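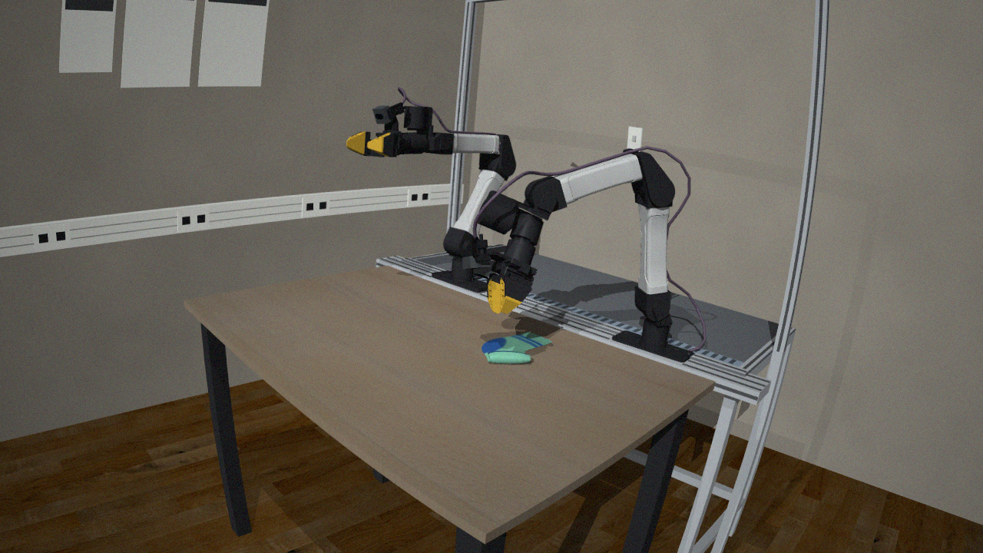 ¿Cómo leer "crecimiento orgánico" en un informe anual?

Pregunta de Szu-yu Hsieh, 17 de marzo de 2022

Tengo acciones de Korkunero (pocas, no se emocionen) y estoy con el informe anual. Dice que las ventas llegaron a 1.633 millones de euros, con un crecimiento total del 9 % y un crecimiento "orgánico" del 3 %. ¿Cuál de los dos me creo? El presidente, en su carta, solo menciona el primero.

3 respuestas

Ambros Pfister
Los dos son ciertos, cada uno a su manera. El orgánico descuenta las empresas compradas durante el año y, normalmente, el efecto del tipo de cambio. Si Korkunero compró Brevstead en mayo, las ventas de Brevstead suman en el total pero no en el orgánico. Busca la nota de "perímetro de consolidación", suele andar por el final, donde ya no llega casi ningún lector. Y mira si definen el término: no es una magnitud de las NIIF y cada empresa lo calcula con cierta -- digamos -- libertad artística.

Wai-kit Lam
Yo solo miro el dividendo.

Ľubomír Krajčí
De acuerdo con Ambros. Añado que compares con el flujo de caja operativo. En Wibisono presumían de ventas récord y los clientes tardaban 131 días en pagar. Récord también, supongo.

Comentario de Szu-yu Hsieh: Encontrada la nota. Página 200, letra diminuta. Brevstead está ahí, y otra compra de la que no sabía nada.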